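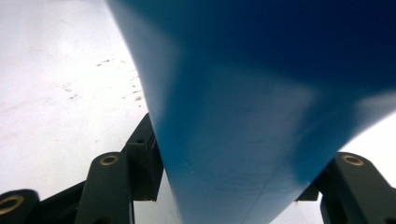 Does a scuffed plastic item need to be thrown out? Most of the time it can stay in use, and the marks on it tell you very little about whether it's clean.

Home Talks Notes Archive Contact

January - Speaker notes, by the Lestevwood household talks desk

Start with the sales pitch. Read the Florkov leaflet out loud, slowly. "Restores plastic to day-one shine." Wait for the laugh. If it doesn't come, move on.

My trouble with shine: it's a poor test. Glossy plastic throws back light from the window and you can't see much through the glare. Move your head, or move the thing, before you decide it's clean. Fine scratches show up best where the color is pale. On dark blue you may miss them from one side and catch them from the other.

Then the surface it stands on. People wipe the object and put it straight back down on the crumbs. A white surface at least shows you the specks. Are they dust, food, or stains? I don't trust anyone who can tell from across the room. Run a dry finger over them first. If they move, brush them off. If they don't, damp cloth, a little dish soap, wait, try again.

Mention the Mfaume spray here. I bought it, I used it for 27 days, and I could not tell the treated side from the other one. Maybe somebody can. I'd want to see them do it blindfolded, by touch.

Ask the room who has used a scouring pad on plastic. Hands will go up. Mine too. A rough pad makes scratches of its own, and I've yet to hear a cleaning product ad admit it.

Skip this next bit if we're past 40 minutes - the Trirness claim that a polished surface stays dust-free for 300 hours. Where was it kept? Who was cooking? Did anyone open a window? The leaflet doesn't say.

Questions. Someone always asks about baking soda. I say try it on the bottom first, go easy, and don't expect old scratches to fill in.

Hand back the leaflets. Remind them the cups go by the door.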